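Come compare grippers with us: paid sessions at the Dondia bench

Posted 31 March 2023 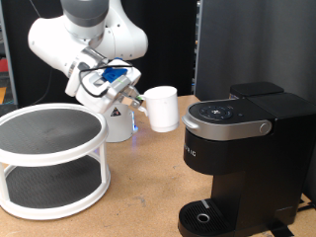 Mustonen, over in the comments on my last call, wrote that a two-finger gripper will always look good on a mug handle and that I should try it on something floppy before I brag. Fair enough! Floppy things are on the list (dish towels, bread bags, a half-empty sack of rice), and that's a big part of why I need more people.

So, what is this? I run the bench at Dondia, and through July we're putting three grippers through the same set of kitchen jobs on the same arm. One has plain metal fingers, one has soft pads, and the third is the Ivura, which I've been dying to get my hands on. I want to know which one regular people can get along with when they're the ones steering. I've been driving these arms for so long that my own scores are pretty useless by now, and my coworkers are just as bad.

You'd come in for 2 sessions on different days. We start with a short practice run, then you guide the arm through 9 tasks: pick up a mug by the handle, set it down by a coffee maker, move things onto a shelf, that sort of stuff. Then we swap the gripper and you do it all over again. Afterward I ask you which one drove you nuts, and please be blunt, I've heard worse!

You don't need any robot experience. If you've got some, fine, just tell me which controllers you've used so I can put you in the right group. You do need to be 18 or older, okay with standing for a while (there's a stool too), and able to use at least one hand comfortably. Lefties, I would love to hear from you, we're really short on lefties. Sorry, but if you took part in the winter camera trials I can't use you this time.

Pay is $237 for both sessions, handed over at the end of the second one. Parking is free behind the building, and the bus stops right out front.

To sign up, use the form on the Dandow page and put "gripper 747" in the subject box or it'll land in the wrong pile. Tell me which hand you write with and whether mornings or evenings work better. I answer everybody, though it may take me a few days.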